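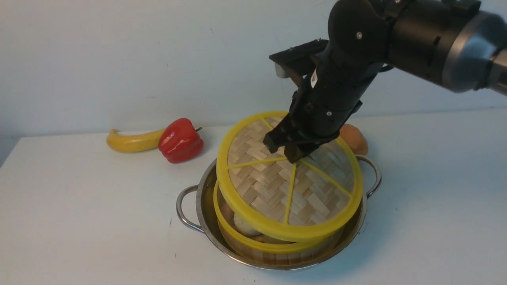 A reader in Lerkbridge wrote that my dumplings stick because I crowd them, and that lining the basket with cabbage is a waste of cabbage. I tried it both ways this week. The crowding part is right. I still like the cabbage.

I've been making these since October, when the Brophy market started carrying decent ground pork again. My batch is 400 grams of pork, 200 grams of napa cabbage, salted and squeezed out hard, plus ginger, scallions and soy sauce. It makes almost 60 if I roll the wrappers thin, fewer if I get lazy. The recipe I started from had sesame oil in the filling. I put it in the dipping sauce now.

Store wrappers are fine for boiling. For steaming I make the dough, with hot water and plain flour, and rest it under a bowl while I chop. The Diltgate flour needs a bit more water than the one I used before, so go by feel.

On the sticking: leave a finger's width between them and let them sit 4 minutes off the heat before you lift one. I used parchment with holes punched in it for the second batch. It worked, but the bottoms came out a little gummy. Cabbage leaves don't do that, and I eat them afterward with what's left of the sauce.

Freezing is next — flat on a tray first, then into a bag. I'll steam a few from frozen after the holidays and write down the times.

Posted December 21, 2022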